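Coolant Service: Frequently Asked Questions

Davulport Auto answers the questions we hear most at the service desk. If yours isn't covered, call the shop or stop by.

How often should coolant be changed?
Go by the schedule in your owner's manual. Older vehicles with conventional green coolant need it more often than newer ones with long-life coolant. If you bought the car used and have no records, we suggest having it tested at your next oil change.

Can I mix two different colors?
We don't recommend it. Color is a dye and every manufacturer uses it differently, so two orange coolants may not be the same chemistry. Some combinations form a gel that clogs the heater core. Match the specification printed in the manual and ignore the color.

What is the difference between concentrate and premixed?
Premixed coolant is already cut with water and goes straight into the system. Concentrate has to be diluted, normally half and half with distilled water. Tap water leaves mineral deposits. Running straight concentrate is also a mistake, as it carries heat poorly and freezes sooner than a proper mix.

My reservoir is a little low. Can I top it off myself?
Yes. Let the engine cool completely first. Never open a radiator cap or pressurized reservoir on a hot engine. Fill to the COLD mark and no higher. If you mix concentrate at home, use a cup or jug that will never be used for food or drink again, and label it.
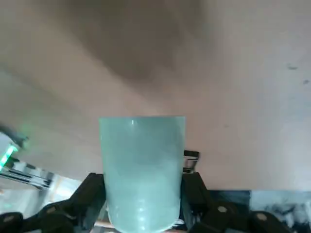
A frosted, pale green cup.

Coolant containing ethylene glycol is poisonous and tastes sweet to dogs and cats. Wipe up drips right away and rinse the spot with plenty of water.

How do I know if I have a leak?
Look for a puddle under the front of the car, a sweet smell from the vents, a damp passenger footwell, or a level that keeps dropping. A slow leak at the water pump may leave only a crusty stain. We pressure-test the system and show you where it's coming out before quoting any repair.

What is the difference between a drain and fill and a flush?
A drain and fill empties the radiator and replaces what came out. Some of the old coolant stays in the block and heater core. A flush pushes nearly all of it out. Marcela Zelenák, our service manager, usually recommends the drain and fill for cars that have been kept on schedule and the flush for rusty or contaminated systems.

Do you use stop-leak products?
No. They can plug small passages along with the leak. If someone has already added one, tell us when you book so we can allow extra time.

The heater blows cold after a coolant change. Is something wrong?
Most often there is air trapped in the system. Many engines have a bleed screw, and some need a vacuum fill. If we did the work, bring it back and we will bleed it again at no charge.

Can I dump old coolant down the drain?
Check local rules first, and never pour it into a storm drain or on the ground. We take used coolant from customers at the side door on Wednesday. It must be in a sealed container and not mixed with oil.

How long does the service take?
Plan on a morning for a flush. A drain and fill is shorter. The engine has to cool before we start, so cars dropped off the night before go in first. Ask for Spyros Mavromatis if you need a ride to work.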